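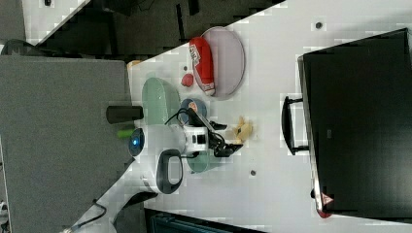 Amby gets a kitchen (sort of)

It has been a long August in the garage, and I owe everybody an update on the arm. When I last wrote, Amby was clamped to a sheet of scrap board and could wave at the dog, and that was the full list of talents. Since then I have moved the whole business onto a proper white tabletop, rerouted the wiring twice, and filled the table with plates and play food, because my big idea for the fall is an arm that can clear up after a meal. My wife asked why it couldn't start with a real meal. I told her we'd get there!

The base took the most time by far. I wanted it solid enough that I could lean on it, and my first try with two clamps let the whole thing creep every time the shoulder swung around fast. Lourenço Moreira, who has the bench next to mine at the Sampaio workshop and has forgotten more about brackets than I will ever know, drew me a plate on the back of a receipt and I cut it that same evening. It has 12 bolts in it, which he says is too many and I say is just right.

Then came the cables, oh dear. I had them tied down so neatly along the arm that the wrist ran out of slack halfway through a turn and yanked a connector loose. I spent an entire evening hunting for a software bug (there wasn't one) before I noticed the plug dangling. So I cut off all my lovely ties and gave everything a good generous loop. It looks messier and I have stopped caring. If you are building one of these yourself, leave more cable at the wrist than seems decent, then run every joint to its limits by hand with the power off before you tie anything.

The toy food I picked up over the summer, a piece here and a piece there. I like having the banana and the strawberry on the same table as a ketchup bottle and a microwave, since they all want such different handling. Plates are hard because they are low and flat. The bottle is easy until it decides to roll. The colander I expected to be a nightmare, and it has become my favorite thing to practice on, with that nice long rim to grab.

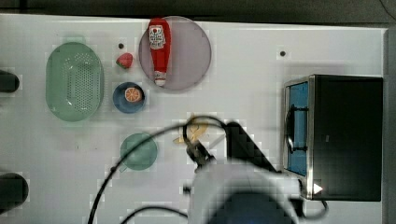 Can you build something like this without a machine shop?

Most of it, sure. I did nearly everything with a drill, a hacksaw and a decent set of hex keys, and only went over to Sampaio for the base plate. I've spent 650 dollars on my side of things so far, counting the table but leaving out the arm, which I bought secondhand.

The software side is coming along more slowly. I steer the arm through a job myself, save the run, and let the little program I call Sidard learn from the pile of saved runs. I set myself a goal of 2,000 runs before I would let myself judge the results, and I am nowhere close, but it is a pleasant way to spend an hour after supper with the radio going. I do five in a row, shuffle the dishes, and do five more. The shuffling matters more than I expected. In the first batch I kept putting the plates back in the same places out of habit, and Sidard happily learned to reach for a spot on the table whether there was a plate on it or not.

I have also been fussing with the grip. Banana pieces are tricky, being light and floppy-looking and all odd angles, and I tend to come in too fast and too high. Lourenço keeps telling me to slow down, and then he takes a turn and goes faster than I do.

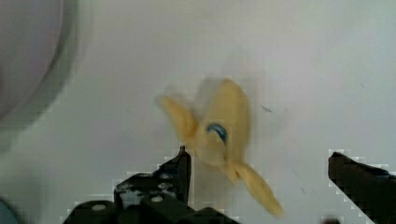 Banana peel over the open gripper, with the little blue sticker still on it.

Next on the list is a better way to hold the wrist cables, and then the microwave door, which I have been putting off. The handle is thin and I have a feeling the fingers will want some sort of rubber on them. Perketti, the hardware place down the hill, has a bin of rubber offcuts by the register, so I'll go digging in there and let you know what I come home with. If any of you have lined gripper fingers with something that stays put, please leave a comment!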